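# Grade the Reset, Not the Run
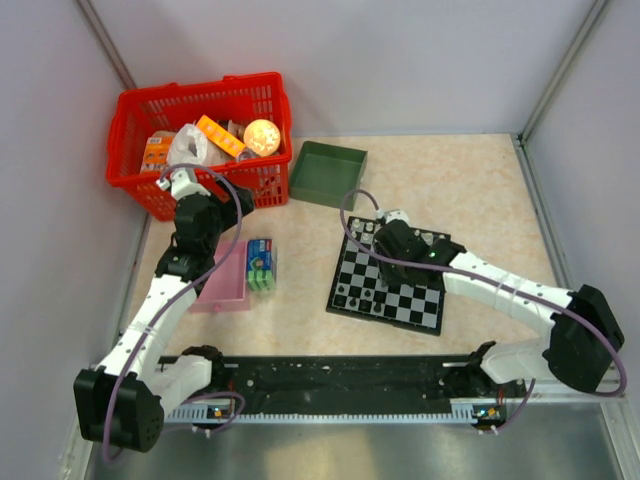

## Why our club should change its scoring

The Prilex student league scores a two-arm project on completed runs. A team gets one attempt per task, a judge marks pass or fail, and the totals are ranked. I think this measures the wrong thing, and I would like our club to stop copying it in our own term projects.

Take the chess task. The arm closes on a piece, lifts it, and puts it down on another square. A pass tells the judge that the gripper reached one square once. It says very little about what happens when the board has been turned a few degrees, or when the pieces stand off center. Teams know this, so they tape the board down and tune for one layout. Our August log has 200 attempts, and the failures bunch up right after someone bumped the board.

The basket is the harder problem and earns fewer points. A crumpled bag has no fixed shape. A long carton lying at an angle blocks whatever is behind it. Students who pick this task learn more about grasp planning in a week than the chess group learns in a month, and they rank below them.

## What I would do instead

Score the reset. After each run, the team must return the table to a stated start condition using the arms only. Hands stay outside the enclosure. Nine cycles in a row, with the judge free to rotate any tray or board between cycles. Points are given per cycle, so a partial result still counts.

There are fair objections. Resets are slow, and judging time is limited. A dropped chess piece can roll to a place neither arm can reach, and that would end a good series early. I would allow one hand recovery per series with a fixed penalty.

The other complaint is that Vostano, the software most teams use, has no reset mode. Ours is a short script that plays the task list backward, and it works poorly on soft objects. Writing a better one would be a decent project by itself.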